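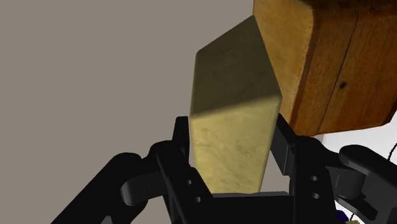 Every simulated robot I have met is a better worker than every real one. It never drops anything on a visitor's foot. It picks up the block, puts the block where the block goes, and a number appears at the bottom of the slide.

The number is my complaint. At Stunlow, where I spent two years reviewing other people's test reports, the favorite was 300 trials. What counted as a trial was up to the author. One team at Grurico restarted any run in which the gripper bumped something on the way in, on the grounds that it hadn't begun yet. Another counted a grasp as good if the fingers closed on the block, and stopped watching before the lift. Both reports passed our review. I signed one of them.

We have rules for how hard a robot arm may press on a person, how its fence must be built and what color the stop button should be. For what "it worked" means, we have manners.

Zodwa Radebe drafted a fix in September, a two-page sheet she called Botha after her street. It asks you to write down, before the first run, what success is, how long the part must stay held, how close its neighbors stand, and which runs you're allowed to throw out. The answer to the last is none. You may explain a bad run at whatever length you like, but it stays in the count.

The objections came quickly. Simulation is only for development, people said, so why burden it with paperwork? Fine, but then keep it out of the sales deck. Others said the sheet would slow them down. It took me 40 minutes the first time, most of it spent arguing with myself over whether a block that slips and stays in the fingers has been dropped. I had been grading that for years without an opinion.

The Pireo group tried the sheet on 200 old runs and has asked for more time before sharing the result. I take this as a good sign for the sheet — less so for the runs.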